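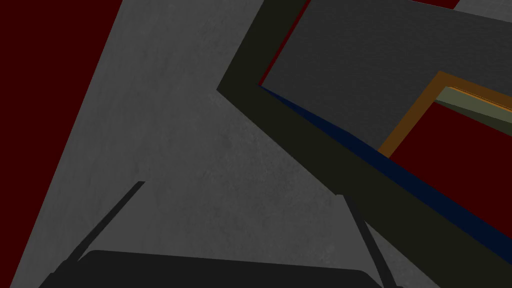
Prustix wrote to us in March that the figures could not be trusted, as every one of them had come from the clinics themselves. The objection is fair and it stands. Read the rest with it in mind.

Jiltgate waiting times, data card
Version: June 2023

What it holds
1,103 rows, one per appointment request, from 41 publicly funded clinics in the Didport area. Each row gives the clinic, the type of care asked for, the date of the request and the date offered. 189 rows have no offered date. The health board treats those as "resolved". We leave them blank, as we have seen no proof that anyone was treated.

Where it came from
Clinic returns, sent in as spreadsheets and joined by the Nseir scripts in the tools folder. Three clinics changed their form in August and we had to guess which column was which. The guesses are listed in mapping.txt.

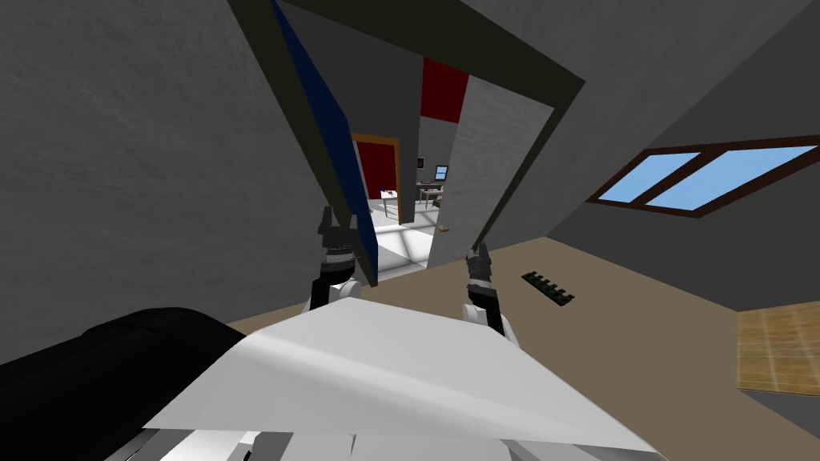

Fig. 1. Simulated view, two grippers and a white panel.

What it can't tell you
Whether contracting out has made waits shorter. The board says it has, and quotes a median wait of 88 days. We get the same number only if the blank rows are dropped — try it both ways before repeating the claim. Private providers sent no returns at all, so any comparison between public and private built on this file is worthless.

Known faults
Duplicate requests where a patient was moved between clinics.
Dates typed in American order in some dental rows.
"Urgent" means whatever the clinic wanted it to mean.

Licence
Free to reuse with credit. Please don't call it official.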